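The Good Room Is Back

For years the formal front room was the first thing to go. Walls came down, the settee went to a cousin, and the carved table with the curly legs ended up in a garage under a pile of paint cans. Now people are driving 700 miles to buy one just like it, and I couldn't be happier.

I grew up with a good room. My grandmother kept the door shut except for holidays, funerals and the visits of one particular insurance agent, and we kids would sneak in to run our fingers along the carving on the chair backs. It smelled of lemon oil. It was cold in January and stuffy by June, and I thought it was the grandest place on earth.

So when I heard that the spring sale at Gernureo, an auction house in the river town of Josov, had turned into a kind of pilgrimage for people who love this furniture, I packed a tape measure and went.

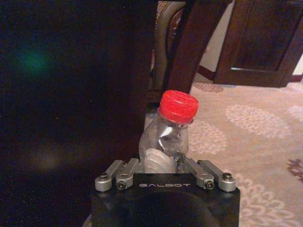
Silver bars and dark hex screws, up close.

The hall opens early, and by the time I got there the parking lot was full of vans with blankets in the back. Inside, the big pieces were lined up along the walls -- sideboards, hall mirrors, love seats with scrolled arms, a china cabinet so tall it had to stand under the skylight. A lot of it was never old in the strict sense. Plenty of factories were turning out rococo-style suites well within living memory, and the people bidding here know that perfectly well. They want the curves, the gold trim and the feeling of walking into a room that has dressed up for you!

Catinca Anghel was bidding on a settee when I met her, and she barely looked up. She had set herself a limit of $200 and was already past it. "My apartment has one big room and I eat, sleep and work in it," she told me afterward, flushed and very pleased. "I'm giving a third of it to this. I'll sit on it with my coffee and do absolutely nothing."

That came up again and again. Hardly any of the buyers I talked to have a spare room to close off. They are making a corner, or a wall, or the end of a hallway, and they give that spot the same care my grandmother gave hers. One couple had hung a curtain across an alcove. A retired bus driver had put two armchairs and a lamp on his upstairs landing and told me it was the best seat in the house (I believe him, he showed me the pictures).

What to look for

Fadi Jaber has been repairing carved furniture for 30 years at Khattak, a workshop two streets from the auction hall, and he let me follow him around the preview with a flashlight. He turns everything upside down. Under a chair you can see whether the corner blocks are tight, whether somebody has been in there with the wrong glue, whether the webbing still has any spring. He presses on each leg and listens.

Curved legs get most of his attention. They carry weight at an angle, and a crack often starts at the narrowest part of the curve, where dark polish hides it well. Run a thumbnail across it. If the nail catches, ask for a lower price or walk away.

Gold trim is a happier story. Small losses can be touched up at home with gilding wax and a soft cloth, and Fadi likes to leave a little wear on the edges, where hands would naturally go. He is stricter about black finishes. "Black shows everything," he said. "Dust, fingerprints, your bad sanding. Go slow and stop early."

Upholstery is where the money goes. A settee that sells cheap can cost three times its price to re-cover, so get a quote for the fabric before you raise your hand. Or do what Catinca plans to do and throw a good wool blanket over it until next year.
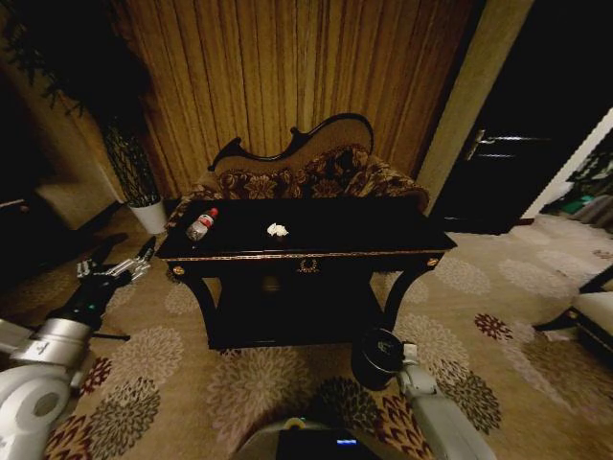
Using it every day

My grandmother would faint, but the new good rooms are lived in. Kids do homework in them. Dogs are allowed, sometimes. I visited a house in Josov where the whole family plays cards on a marble-topped table every evening, with a bowl of sunflower seeds in the middle and the shells going everywhere.

Keep the light low and warm if you can. Carving needs shadow, and a bright ceiling fixture flattens all that lovely work. One lamp at table height does more for a scrolled chair back than any amount of polish. For the weekly clean, a dry natural-bristle paintbrush gets into the leaves and curls, and a barely damp cloth takes care of the flat parts.

I came home with a footstool. It has one replaced leg and faded green velvet, and it sits under my front window -- I've already moved the couch twice to give it more room.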